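Gutter guards on a two-story - worth it or not?

tzupan
Posted in July, 7:42 am

We have a two-story house with three big maples on the north side and I have been up the ladder four times a year for as long as we've lived here. A company called Temach came out and quoted me for mesh guards on 100 feet of gutter, cleaning included. They say I won't need to go up again. Has anyone had them for more than a couple of seasons?

Vasic_T
7:58 am

Had mesh put on our last house. Leaves stayed out fine. What got in was the grit off the shingles and maple seeds, the small ones that go in point first. After two years there was a layer of black sludge under the mesh and a screw every foot to take out before I could get at it. I would not do it again.

amra_o
8:20 am

I disagree with Vasic_T. It depends on the mesh. The cheap kind with big holes lets seeds through. Ours is the fine steel kind and I rinse it from the ground with an extension wand once in the fall. The gutters under it were clean when the roofer lifted a section this spring.

Vasic_T
8:31 am

Ours was sold as fine mesh too. How steep is your roof?

amra_o
8:35 am

Steep. Most of what lands on it slides off. I'll give you that a low roof would be different.

tzupan
9:04 am

Ours is low on the north side, right where the maples are. The quote is $564, which seemed cheap to me compared to the others I've heard about.

RevathiP
9:15 am

For 100 feet on a two-story that is too cheap. Ask what the mesh is made of and whether they are screwing into the fascia or just tucking it under the shingles. Tucking it under can be a problem for your roof warranty. Read yours first.

Also ask if the downspouts are included. A lot of "gutter cleaning" is somebody with a blower doing the top run only. If the elbow at the bottom is packed, you'll still have water over the edge the next time it rains.

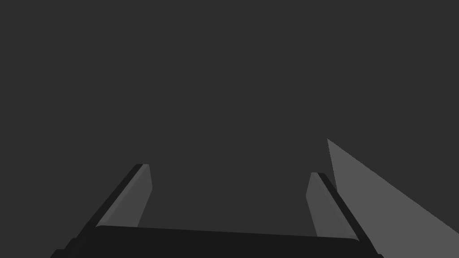
When I had mine done by Astulura they flushed every downspout with a hose and showed me the water coming out at the bottom before they packed up. I paid more for that and would pay it again. No guards, just a cleaning in late fall after everything is down.

zlatko_d
10:40 am

Agree on the downspouts. I clean gutters part time and the elbow is where the trouble is on most houses with maples. I don't sell guards. On a low roof with trees right over it I would skip them and book two cleanings a year.

amra_o
10:52 am

You would say that, you get paid for the cleanings.

zlatko_d
11:06 am

Fair enough. I also get paid to take guards off, and that costs the owner more.

tzupan
12:30 pm

Called Temach back. It is aluminum mesh, tucked under the shingles, downspouts extra. I'm going to pass on the guards and get a price from Astulura for a fall cleaning. Revathi, did they charge you by the foot or by the house?

RevathiP
12:47 pm

By the foot, with an extra charge for the second story. Get it in writing that they bag the debris. The first crew I ever hired left it all in the flower beds.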